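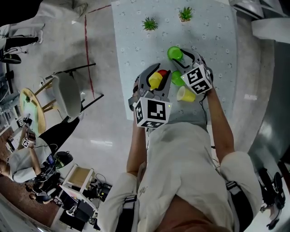 Foro Hogar y Mesa > Menaje > Vasos de plástico que se atascan al apilarlos

wsatti
23/07/2022
Tengo vasos de plástico de varios colores, de 200 ml. Apilados en seco salen bien. Si los guardo recién lavados, los dos últimos se quedan pegados. ¿Alguna solución que no sea tirar fuerte?

Prosser_M
Es vacío parcial. El agua sella el hueco entre paredes. Escúrrelos tumbados sobre un paño, con la boca libre, y apila después de 10 minutos.

zfeng31
Discrepo de lo de tumbarlos: ruedan. Yo los pongo boca abajo en rejilla.

Prosser_M
Sobre mantel de tela no ruedan. Sobre hule, depende de la conicidad. Boca abajo en superficie lisa condensan por dentro.

razia_d
Los Bumuten traen un resalte en la base que deja pasar aire. Los míos no se han atascado nunca – y los lavo a diario.

zfeng31
El resalte ayuda si es alto. En los míos no sirve de nada.

wsatti
¿Y para separar los que ya están pegados?

razia_d
Agua templada por fuera, fría en el de dentro. Girar, sin hacer palanca en el borde.

wsatti
Separados. El rojo tiene una marca en el borde, de un intento anterior con cuchillo.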